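How Does a Package Know Where to Go?

Last Tuesday a package landed on my porch, and inside was a pair of fuzzy socks I'd ordered for winter. I put them on right away (they're orange, they're amazing) and then I sat there looking at the empty bag and wondering how it found me. There are so many houses! So I went and learned about it, and now I get to tell you.

A big part of the answer happens at a packing bench.

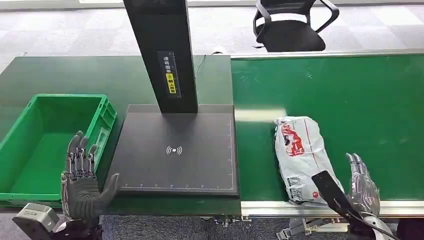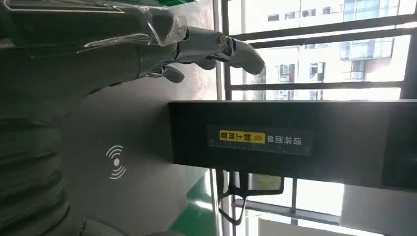

The scanning station at the packing bench. Both pictures show the little symbol with curved lines on each side of a dot.

Let's start with the label. Every package that gets mailed needs one, and the people who work with packages often call it a waybill. I love that word. It's a bill that tells the way! A waybill usually has your name and address on it, plus a bunch of black stripes or a square full of tiny speckles. That's the barcode. You and I can read the address, but a scanner likes the barcode much better. It shines a light or snaps a quick picture, and the pattern of dark and light turns into a number.

Go look at the sign in the second picture. It's in Chinese, and it tells you to put the waybill facing up. Why would anybody need a sign for that? Well, try this. Grab a book, lay it face down on the table, and ask someone to read you the title without touching it. They can't! A scanner that looks down from above has the same trouble. If the label is underneath, all it sees is plain package.

Now look back at the first picture and find the black platform. There are little tick marks along two of its edges, just like on your ruler at school. There are more tick marks going up and down on the label on the tall column. Marks like those are handy for measuring, and size matters a lot in shipping. A big puffy package takes up more room in a truck than a flat one, even if they weigh the same. My socks weighed hardly anything. A jar of pickles is a different story.

Did you spot the white package on the right? It's a mailer, and it's lying on a green conveyor belt. A conveyor belt is a long loop that goes round and round over rollers, so things sitting on top get a ride. You've probably seen one at the grocery store checkout, carrying your cereal along.

The green box on the left is called a tote. It's a crate with no lid, and it has handle holes in the rim so it's easy to pick up. The walls have ribs, too, which are raised lines that help keep thin plastic from bending. Run your finger down the side of a laundry basket or a storage bin and see if you can find some ribs of your own.

Try it at home: the Flatik Street Post Office

You'll need 11 small things to mail (toys, socks, an old birthday card), some paper, tape, a marker and a ruler.

Make a label for each one. Pick a silly town for it to go to. Mine all went to Clovolcombe, which I made up while brushing my teeth.

Give every label its own number. I used 300 for a stuffed frog and 1690 for a spoon. Just don't use the same number twice or you'll get a terrible mix-up!

Measure each thing with your ruler and write down how long it is.

Now be the scanner. Have a friend set the packages in front of you one at a time, and read out the number without touching anything. If a label is facing down, you have to say BEEP and they have to flip it over.

We played for a whole afternoon at my house and the spoon got lost anyway. It was in the couch.

Words to know

Waybill: the label that tells where a package is going.
Barcode: a pattern that a scanner turns into a number.
Tote: an open box or bin for carrying things.
Mailer: a bag or envelope made for sending stuff.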